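Site Visit Report: Varghese Facility Services, Burnville
Published Jul 18, 2023

Members of the regional workplace study group visited the Burnville offices of Varghese Facility Services in April. The purpose of the visit was to learn how the company has introduced automation into its cleaning and room care work, and how its staff have been affected. The group was received at the main depot and taken through the dispatch room, the linen store and the training apartment. The visit closed with an open discussion with employees from the day and evening shifts.

Varghese cleans short-stay apartments, staff housing and small offices. It employs 200 people in Burnville and looks after 3132 rooms there and in the neighboring town of Sestia. Until two years ago, all work orders were printed each morning and handed out at the depot counter. Cleaners returned the sheets at the end of the shift, and a clerk entered them by hand. Errors were common, and a room marked as finished could wait half a day before the client was told.

The first change was to the orders themselves. A scheduling system named Grirklow now assigns rooms, plans the route between buildings and sends each cleaner a list by phone. Management reported that travel between sites has fallen and that late calls to clients are now rare. Staff were more divided. Several said they valued knowing their rooms the evening before. Others said the early version gave the same time to every kitchen, whatever state it had been left in, and that they had fallen behind through no fault of their own. Time allowances can now be changed by the cleaner on arrival, and the shift lead sees the change at once.

Floor care was automated next. Self-driving scrubbers cover the long corridors and entrance halls at night. The evening crew used to push the older machines by hand, and older employees spoke of sore backs and shoulders. Two members of that crew now maintain the scrubbers, and the remainder moved to apartment work. The company stated that no position was lost in the change, although evening hours were reduced and some employees had depended on the extra pay for those hours.

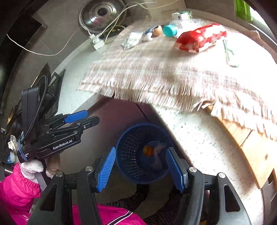

Apartment work remains the hardest part of the business to automate, and the company has begun to prepare for it by having its own staff perform household tasks with hand-held grippers. Employees may sign up for this work in place of part of a cleaning shift, at the same hourly rate. The tasks are small ones, done in rooms that look lived in. A waste basket on the floor with a few scraps in the bottom, or a counter where an egg, a plastic bottle and a crumpled foil wrapper have been left on a checked tablecloth, calls for decisions that an experienced cleaner makes without much thought. Staff told the group that working through two rubber-padded fingers was slow at first. Most felt comfortable after 15 sessions.

Opinions on this part of the program differed. One cleaner welcomed the change of pace and said it was the first time the company had asked how she did her job. Another asked plainly whether she was helping to replace herself. Management answered that it expects machines to take on bins and floors first, and that it has agreed to give staff written notice before any duty is moved to a machine. The group noted that this agreement covers Burnville only – the Sestia depot is still in talks.

Training was also discussed. Each employee receives paid instruction in the phone system, and a further course in basic machine care is open to all who have completed their first year. Places on the course are limited, and evening staff said that the class times do not suit them. The company undertook to look at a later class.

The study group thanks the employees who gave up part of their break to speak with its members. A second visit, to the Sestia depot, is being arranged.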